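Zerkden Reading Log

README, last touched October 18, 2023

So what is this?

Zerkden is a little dataset of reader notes. For a while I ran a neighborhood book swap out of a hallway shelf in Sugden, and people kept tucking slips of paper into the books they brought back. Some were reviews, some were complaints, one was a soup recipe. I typed them all up, and now they're a table you can download.

There are 255 notes in total, one per row. They cover 17 shelves' worth of genres if you go by my labels, and I'd be the first to say my labels are wobbly (is a cookbook with a murder in it a mystery? I said yes).

What's in the folder

notes.csv — the main table
genres.txt — my genre labels, with a short line on what I meant by each
changes.txt — things I fixed and when, in no great order

Columns in notes.csv

note_id: a plain number, no meaning beyond the order I typed them in
book_title: as written on the slip, spelling mistakes and all
book_title_clean: my best guess at the real title
genre: one of my labels
note_text: the note itself
mood: happy, grumpy, mixed or can't tell
legible: yes, mostly, or barely

I did the mood column by myself in one long weekend, then did it again a month later without peeking. The two passes disagreed on roughly 10 percent of the rows. Where they did, I kept the second answer. If you need mood labels you can lean on, please redo them!

Stuff to watch out for

The file is saved as UTF-8. Older copies weren't, and they turn every curly quote into soup. If yours looks like that, grab a fresh one.

Blank cells in book_title mean the slip didn't name a book. Please don't fill them in from the text — I tried, and guessed wrong more than once.

Names, phone numbers and street addresses are gone, replaced with the word REMOVED. If you spot one I missed, tell me and I'll pull it.

Nine of the notes are in two languages. I left them alone and didn't add translations.

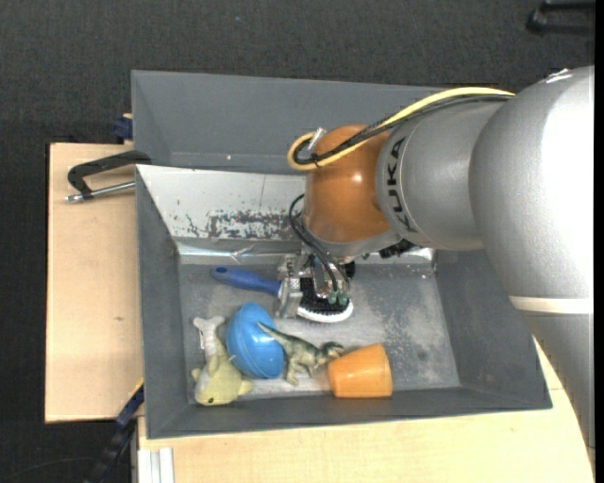
Greditz Open Data Club, Shared Tables Team

Using it

Take it, sort it, teach a class with it, make silly charts. I only ask that you mention Zerkden somewhere and don't sell the notes as a book. The folks who wrote them were writing to the next reader, and I'd like to keep it in that spirit.

If you want something bigger to play with, the club also keeps Ekden, a table of library opening hours that pairs nicely with this one (the genre labels won't match up with anything in it, sorry).

Fixes are welcome. Send the note_id, what's wrong and what you think it should say. I'm slow, but I do read everything, and your fix will get a line in changes.txt.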